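Irkelton Community Meals Program
Progress report to the Astier Fund, second reporting period
Prepared by Salma Hegazy, program lead

1. Status

The program is on schedule against the revised work plan. Enrollment in the sodium reduction strand reached 90 households in February, against a target of 100. The shortfall comes from the two northern routes, where recruitment started late because the route driver post was vacant. Cyril Catterall has filled that post and expects to close the gap before the next report.

Spending is within the approved budget on all lines except printing. The printing overrun comes from a second run of the recipe cards, described in section 3. A request to move funds from the travel line is attached separately.

2. Menu and pantry review

The pantry review asked each household to list the sauces, dressings and spreads it uses in a normal week. Table sauces were the most commonly listed item, ahead of stock cubes and pickles. We had planned to treat sauces as a minor topic in the cooking sessions. They now have a session of their own, with label reading in the first half and measured portions in the second.
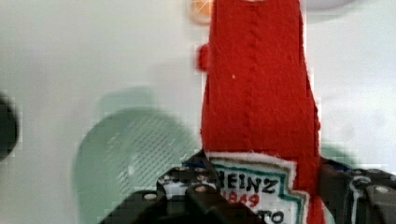 Younes Zaki has rewritten the session notes to match. Participants measure their usual serving with a level tablespoon, compare it with the serving size on the label, and record both figures on the session sheet. The earlier notes used a mix of teaspoons and grams, and several sheets from the first period could not be compared for that reason. Those sheets have been left out of the baseline – 34 usable sheets remain.

3. Recipe cards

The first run of cards was printed on uncoated stock and did not hold up to kitchen use. The second run is coated and has larger type. Two recipes were dropped after households reported that the ingredients were hard to find locally, and a bean stew and a baked fish dish took their place. Chaimae El Idrissi checked the sodium values for both against the reference tables used in the original proposal.

Spanish and Arabic versions of the cards are in layout. Proofreading of the Arabic set is complete. The Spanish set is waiting on a second reader.

4. Data and records

Intake forms were moved from paper to the Gruken system during this period. Entry is complete for the eastern and central routes. One field, household size, was imported as text and had to be corrected by hand. Souad Ramadan has written a short procedure so that the problem does not recur with the northern routes.

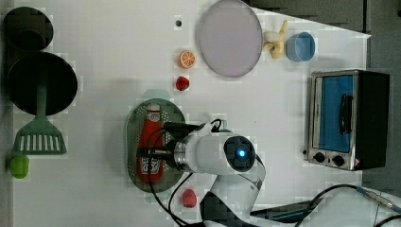
Ketchup bottle on its side in a round green tray.

Follow-up calls began on schedule. The call script takes 8 minutes to complete, which is longer than planned, and evening calls after 6 p.m. have the better response rate. We intend to cut the two questions on breakfast habits, as the intake form already covers them.

5. Next period

– Complete enrollment on the northern routes.
– Deliver the sauce session on all routes.
– Release the Spanish and Arabic recipe cards.
– Submit the baseline summary with the next financial statement.

One decision is needed from the Fund: approval of the transfer from travel to printing. The second printing invoice falls due before the next report.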